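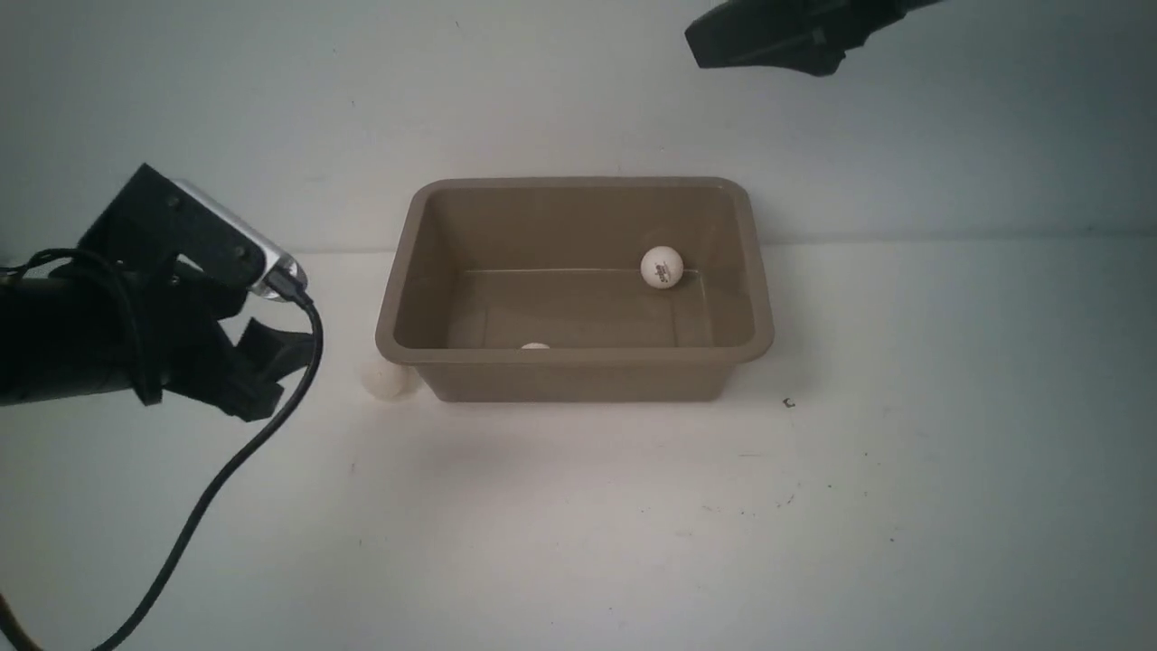
Why Do Faraway Things Look Small?

Stand on the platform at Ellwood station and watch a train leave. It starts out bigger than your house. A minute later it would fit in your sandwich. The passengers don't seem worried, so we can guess that the train has stayed the same size and something odd is going on with your eyes.

Your Eye Is a Slice of Pie

Light bounces off the train and travels to your eye in straight lines. One line comes from the roof and one comes from the wheels. Where they meet, they make a pointy shape, like a slice of pie with the tip at your eye.

When the train is close, the slice is fat. When the train is far off, the slice is skinny. A fat slice covers a big patch at the back of your eye and a skinny slice covers a little one. Move something to double the distance and it looks half as tall.

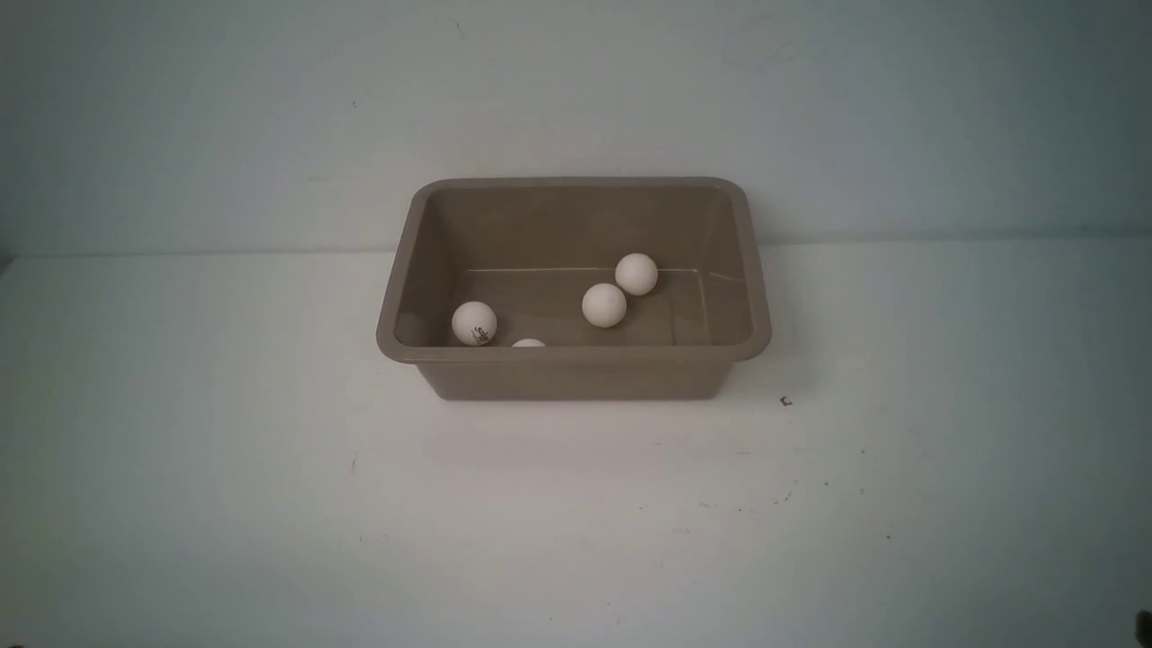

Your brain knows all about this and mostly keeps quiet. If a grown-up walks to the far end of a soccer field, you don't scream that they have shrunk. Your brain says "same grown-up, farther away" and goes back to thinking about lunch.

Crooked Rectangles
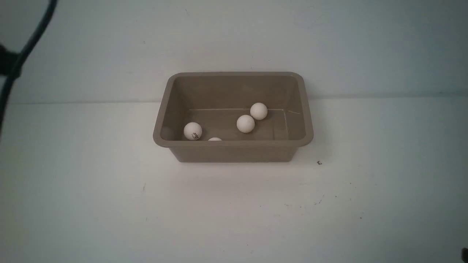 Artists found all this very annoying. If you draw a box the way you know it is, with the front and back the same length, it comes out looking wrong. The back edge is farther from your eye, so it has to be drawn shorter. Look at the brown bin: the rim seems narrower on the far side and wider on the near side, so the opening makes a shape called a trapezoid. Roads do it too. The two sides of a long straight road seem to lean together until they touch, at a spot called the vanishing point. You can walk toward it all day. Bring snacks. 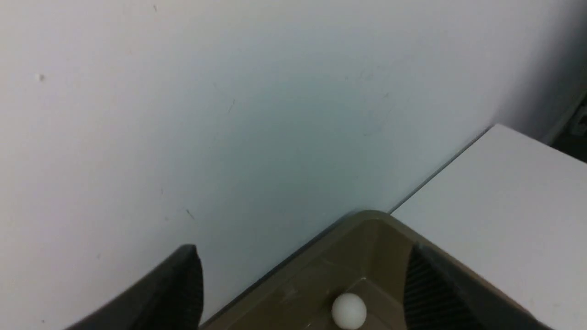
Try It: Squash a Building

1. Go outside and find something tall. The water tower in Hosby is 40 meters high and has never complained.
2. Close one eye.
3. Hold your thumb and finger in front of your open eye and pinch the tower between them.
4. Walk 30 big steps closer and pinch again. Your fingers will need a wider gap.

What About the Moon?

The Moon is much smaller than the Sun, but the Sun is much farther away, so they look nearly the same size in our sky. Never look straight at the Sun to check. You can cover the whole Moon with your thumb, though, even if your thumb is small and has jelly on it.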